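Viltgate Wrist Adapter, Rev 5
For full-size humanoids with more ambition than wrist

17 shares | 26 comments

Our humanoid, Catus, came to the Wan shared workshop with two fine arms and a pair of hands that wobbled like shopping carts. The Viltgate adapter is what we built to fix that. It goes between the forearm and the hand, takes the bolts you already have, and gives the cable somewhere to go besides the elbow.

The test job is filing. Give Catus something flat and blue, give it some pale wooden furniture, and see how the two get along.

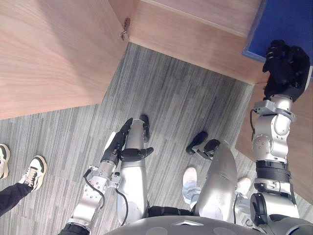 Catus at the furniture, right arm up, left hand open.

Fitting takes an evening if your forearm is straight and two if it isn't. Leave slack in the cable loop. Tighten the bolts in a cross pattern, then go back and tighten the one you forgot. The adapter works on either arm, though the left and right brackets are mirror images and look exactly alike in a parts bin at night.

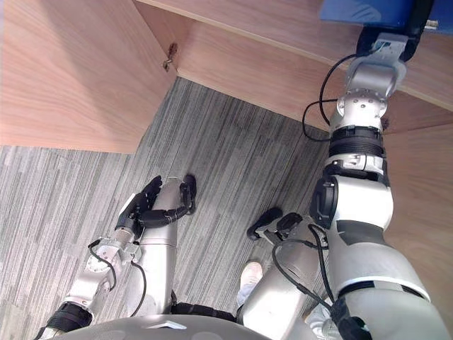

Fitted mine in February and the wobble is gone, but the bracket rubs on the cable if you turn the wrist all the way in. A bit of tape sorted it. Could the next one have a rounded edge? – Skelteck

Fair point. Rev 5 has the rounded edge, and Rev 4 owners can get the same result with a file and some patience. Please take the adapter off the robot first. 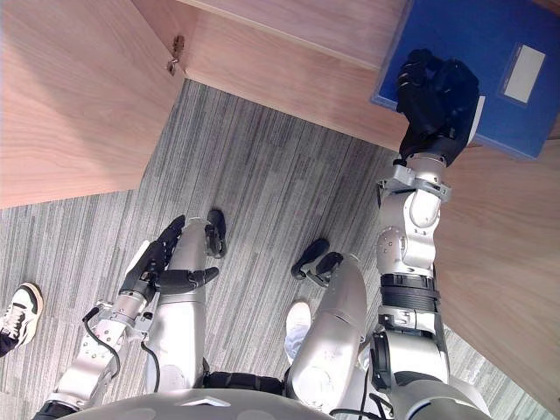
We sell it as a kit: bracket, spacer ring, bolts and a printed sheet of instructions that has been corrected by hand. Hands, forearms and robots are not included – we do get asked. State left or right when you order. Kits go out from the workshop when there are enough to justify the walk to the post office.

Page updated 04/07/2023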